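Peltton Releases Setup and Care Guide for Its Single-Arm Table Cell

Skastau, Sep 24, 2023 — Peltton, a maker of software for small robot cells, today released a free setup and care guide for the table cell that its customers use for picking and placing small household objects. The guide comes together with a simulated copy of the cell, so that a technician can try every setting on a screen before touching the real arm.

The guide covers one arm, one parallel gripper and one table. Peltton decided to keep it this narrow after reading the support requests which arrived between April and the end of the summer. In that time the support desk answered 1,123 requests, and a large part of them came back to the same few matters: the tool center point was not set correctly, the table height in the software did not match the table height in the room, or the gripper fingers were worn and had been changed without a new calibration.

"Many people write to us that the arm has a fault," said Marlina Subramaniam, head of customer support at Peltton. "We look at the data together and we find that the arm goes exactly where it was told to go. The table was moved a little during cleaning, or the fingers are a different length now. These are small things, but the gripper works very close to the surface and it does not forgive them."

The first chapter is about the base. It explains how to fix the arm so that it can't turn or lean under load, in which order to tighten the bolts, and how to check them again after the first 40 hours of work. The table is treated as a separate part of the cell, with its own check. Peltton asks the technician to touch the tabletop with a measuring tip at seven points and to write the height of each one into the cell file. If the points don't agree with each other, the table must be leveled before anything else is done.

The second chapter is about the gripper. The technician learns how to zero the opening width, how to test that both fingers close at the same speed, and how to set the force for thin cardboard, for glass and for wood. There is a separate section on objects that stand near each other, which customers have asked for many times. When one finger must go down between a box and a neighboring dish, the opening width has to be chosen before the approach begins, and the approach angle has to leave space for the outside of the finger and not only for the inside.
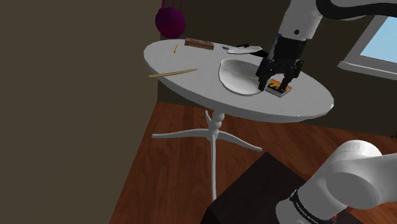 Clear objects receive their own pages. A depth camera often sees the table through a glass wall and reports that the space is free. The guide recommends to enter such objects in the cell file by hand, with a safety margin around the rim, and to keep this margin also in the simulation. Thin objects, such as sticks and pencils, are treated in the same section, and so are objects which reach past the border of the table. For the last group the planner must be told that the object is larger than the part which lies on the surface.

The simulated cell was built by Imai, the modeling group inside Peltton. It reads the same cell file as the controller of the real arm. When a technician changes the finger length or the table height in one place, the change is present in the other place as well. The group also prepared 145 starting layouts with everyday objects, from almost empty tables to crowded ones, and each layout can be opened and repeated with the same starting positions.

"I wanted that a new technician can make the mistake in the simulation first," Subramaniam said. "There you can push a finger into the table and you only have to press reset. On the real cell you have to order new fingers, check the flange and calibrate again — and this is half of your day."

The third chapter describes the regular care of the cell. Before each shift, the technician should look at the finger pads, wipe them with a dry cloth and run the short open-and-close test. Once a week, the cable at the wrist should be checked along its full length, especially where it bends when the arm reaches down with the gripper tilted. Once a month, the seven table points should be measured again and compared with the first values. A form for these checks is included and can be printed or filled in on a tablet.

Repairs which the customer can do without a visit are described in the fourth chapter. They include changing the finger pads, changing the complete fingers, and replacing the wrist cable. Every repair ends with the same calibration routine, and the cell file keeps a record of who ran it and when. Work inside the arm itself is not part of the guide. In this case the customer should stop the cell and contact the manufacturer of the arm.

The guide was tested at Tisoslow, a packing and sorting workshop that has used a Peltton cell for one year. The staff there followed the chapters from the beginning, with the cell taken fully apart from its table. Their comments led to several changes, among them larger drawings of the flange and a clearer warning about the order of the bolts. The workshop also asked for a one-page version of the morning check, and this page is now placed at the front.

"They found a sentence that we all read many times and that could be understood in two ways," said Subramaniam. "One of these ways would put the gripper on backward. We are thankful to them for this."

Availability

The guide, the cell file template and the simulated cell can be downloaded by all registered customers at no cost. Customers with an older version of the Peltton software need to update before they open the starting layouts. The guide is available in English now, and other languages will follow. Support staff will hold an online session for technicians who want to go through the calibration routine step by step, and registration is open through the customer page.

About Peltton

Peltton develops setup, calibration and planning software for small robot cells. The company works with workshops, schools and research groups, and is based in Skastau.

Press contact

Marlina Subramaniam, Customer Support, Peltton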